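FOR IMMEDIATE RELEASE

Clusto Adds Self-Serve Coffee Tables to Its Skirutby Workspace

SKIRUTBY, February. Clusto, which runs shared offices and meeting rooms, will replace the staffed coffee bar at its Skirutby location with self-serve coffee tables. The first table will be ready for members at the end of the month, in the lounge next to the mail room. A second will follow on the upper floor when the new flooring is finished.

Each table comes with a capsule coffee machine, cups, a tray, and a small stock of capsules and stirrers. Members make their own drinks and put their used cups on the cart by the sink. The tables will be open whenever the building is open, including early mornings and evenings. The old bar closed at 3 p.m.

The coffee is included in all monthly memberships. Day guests can buy a drink card at the front desk. Members who book a meeting room can ask for cups and capsules to be set out before the meeting starts, as long as the request is in by 4 p.m. the afternoon before.

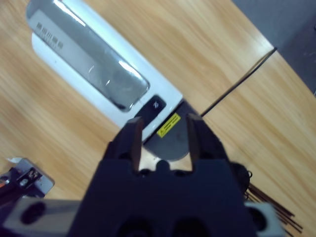
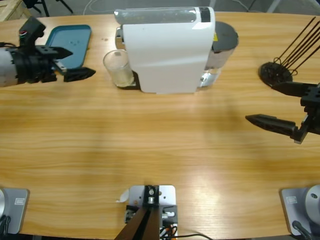
Clusto News, Issue 127, page 2

The Skirutby tables are wooden and were ordered from Saarinen, a local workshop that also made the benches in the entrance hall. Saarinen will refinish the tops once a year under the same agreement. Clusto asked for a surface that could be wiped down quickly and a height that works for people standing up.

Clusto chose a white capsule machine for the lounge after a trial in its own staff kitchen. Staff tried it for a month alongside a filter machine and a bean-to-cup model. The filter machine was cheaper to run but was often left with old coffee in the pot. The bean-to-cup model made good coffee, but it was loud enough to be heard in the phone booths. The capsule machine took up less of the counter and needed less cleaning during the day.

Capsules will be supplied by Tokard in boxes of 100. The opening selection has a dark roast, a medium roast, and a decaf. Tokard will also collect used capsules from the building. Members are asked to put them in the marked bin under the table and to keep paper and food out of it. Tea drinkers will still find hot water and tea bags in the main kitchen.

The cleaning crew will empty the drip trays and refill the water every morning and again after lunch. If a machine runs out of water between rounds, members can refill it from the filtered tap in the main kitchen. Problems with a machine should be reported to the front desk. Please leave the machine plugged in so the crew can check it.

The space behind the old coffee bar will be used for lockers. Work on the lockers begins once the bar counter has been removed, and the lounge will stay open while it is done. Members who are on the locker waiting list will be contacted by email and do not need to sign up again.

About Clusto
Clusto rents desks, small offices, and meeting rooms by the day or month. Its Skirutby location has a lounge, a main kitchen, phone booths, and bike storage.

Press contact
Clusto Skirutby, front desk

###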